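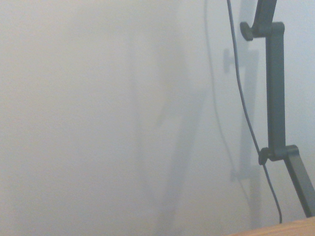 Fig. 1. Jointed stand with tightening knob, against the bench-room wall.

Asside Workshop Skills, handout 4: Setting up a bench

Set the stand before anything goes on the table. Loosen the knob, move the section, tighten again. Work from the top joint down. A plain wall behind the bench is best, and pale gray or white paint is fine.

We use cookies to improve your visit. Accept / Manage settings

Pine is soft and marks easily. Knots are harder than the wood around them and can stand slightly proud after sanding, so check that small items sit flat.

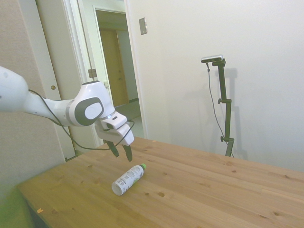

Bottles should be capped before they are laid down. A round bottle on its side can roll, and a full 700 ml one will dent pine if it drops. Turn the label up so it can be read from your seat.

For Tuesday: read section 2 of the Gesdale notes and sketch your own bench layout, with the stand and one bottle marked.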